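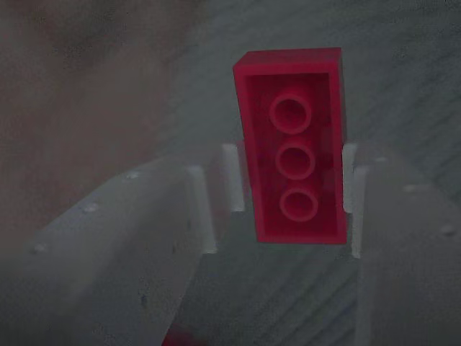
손목 카메라만으로 브릭의 방향을 알아낼 수 있을까
로봇 조작 수업 팀 프로젝트 최종 보고서, Pikorby 팀

1. 시작하게 된 계기

우리 팀은 원격 조종으로 시연을 모아 로봇 팔에게 장난감 브릭 조립을 가르치는 과제를 골랐다. 처음에는 브릭을 집는 것이 제일 어려울 줄 알았는데, 막상 해 보니 집는 것은 금방 늘었고 문제는 그다음이었다. 손가락 사이에 잡힌 브릭이 조금만 기울어도 스터드에 맞물리지 않고 미끄러졌다. 그래서 주제를 좁혔다. 잡은 직후의 손목 카메라 영상에서 브릭의 자세를 추정하고, 그 값을 정책 입력에 더해 주면 조립 성공률이 올라가는가?

지도를 맡아 주신 Declan Penrose 선생님은 첫 면담에서 "브릭 밑면을 잘 보라"고 하셨다. 그때는 무슨 말씀인지 몰랐는데 이 한마디가 프로젝트 전체를 끌고 갔다! 브릭 밑면의 원형 관은 간격이 일정해서, 관의 중심을 이은 선만 찾으면 브릭의 긴 축이 바로 나온다. 색이 바뀌어도 쓸 수 있고, 윤곽이 손가락에 가려져도 안쪽 관은 보이는 경우가 많다.

2. 데이터 수집

시연은 팀원들이 교대로 조종기를 잡고 모았다. 한 번의 시연은 브릭 하나를 집어 회색 베이스플레이트 위의 정해진 자리에 놓을 때까지이고, 중간에 떨어뜨린 것도 버리지 않고 실패로 표시해 남겼다. 이렇게 모은 시연이 모두 321개다. 10월에 모은 초기 시연은 조종이 서툴러서 손이 자꾸 멈칫거리는데, 학습에서 빼 보았더니 오히려 결과가 나빠져서 다시 넣었다. 머뭇거리다가 자세를 고쳐 잡는 동작이 정책에 도움이 된 것 같다(이 부분은 따로 검증하지 못했다).
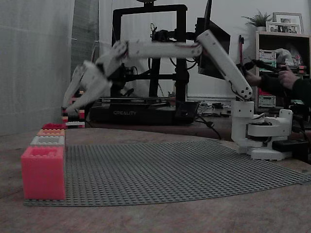
시뮬레이션 데이터를 섞어 쓰면 실물 시연을 줄일 수 있지 않은가?
자세 추정기에는 효과가 있었지만 조립 정책에는 거의 도움이 되지 않았다. 브릭이 눌려 끼워질 때의 마찰과 손가락의 미세한 휘어짐을 우리 시뮬레이터가 제대로 흉내 내지 못했기 때문이다.

3. 방법

전체 구조는 두 단계다. 앞단은 우리가 Jultier라고 이름 붙인 작은 합성곱 신경망으로, 손목 영상에서 관의 중심점을 찾고 그 점들에 직선을 맞춰 기울기를 계산한다. 뒷단은 모방 학습 정책이며 관절 각도, 영상 특징, 그리고 Jultier가 준 기울기를 함께 받는다. 관이 두 개 이상 보이지 않으면 기울기 대신 "모름" 표시를 넘기도록 했다. 틀린 값을 자신 있게 넘기는 것이 값을 안 넘기는 것보다 훨씬 해로웠다.

라벨링도 직접 했다. 관의 중심을 하나하나 찍는 일은 지루했지만, 덕분에 어떤 영상이 어려운지 몸으로 알게 되었다. 특히 어두운 조명에서는 관 안쪽의 그림자와 벽의 그림자가 붙어 보여 사람도 헷갈린다. 밝기를 무작위로 바꾸는 증강을 넣은 뒤로 이런 경우의 오차가 눈에 띄게 줄었다.

4. 결과

평가는 조건마다 40회씩 했다. 시작 위치는 미리 정해 둔 목록에서 뽑아 두 조건에 똑같이 썼다. 기울기 정보를 넣은 정책은 넣지 않은 정책보다 끼우기에 더 자주 성공했고, 차이는 브릭이 비스듬히 잡힌 경우에 몰려 있었다. 똑바로 잡힌 브릭에서는 두 정책이 거의 같았다. 예상했던 그대로의 그림이라 결과표를 처음 정리한 날 다 같이 환호성을 질렀다!

더 재미있는 것은 행동의 변화였다. 기울기를 아는 정책은 내려가기 전에 손목을 먼저 돌렸다. 시연 속 우리도 그렇게 했지만, 기울기 입력이 없는 정책은 그 동작을 엉뚱한 순간에 하거나 아예 빼먹었다. 남은 실패 중에는 기울기는 맞는데 위치가 스터드 한 칸 어긋난 경우가 많았다.

5. 한계와 다음 계획

밑면이 카메라를 등지고 잡히면 이 방법은 쓸 수 없다. 지금은 "모름"으로 처리하지만, 윗면의 스터드를 같은 방식으로 찾으면 대부분 해결될 것으로 본다. 관이 없거나 하나뿐인 작은 브릭도 아직 다루지 못한다. 또 평가자가 우리 자신이라 "끼워졌다"의 판정이 조금 후했을 수 있다. 다음 학기에는 놓은 브릭을 살짝 당겨 보는 동작을 넣어 판정까지 로봇에게 맡길 생각이고, 색 순서를 지켜 탑을 쌓는 긴 과제에도 도전하려고 한다. 라벨 파일과 학습 코드는 팀 저장소의 Primeo 폴더에 정리해 두었으니, 이어서 해 보고 싶은 후배는 설정 파일의 조명 증강 값부터 확인하기 바란다.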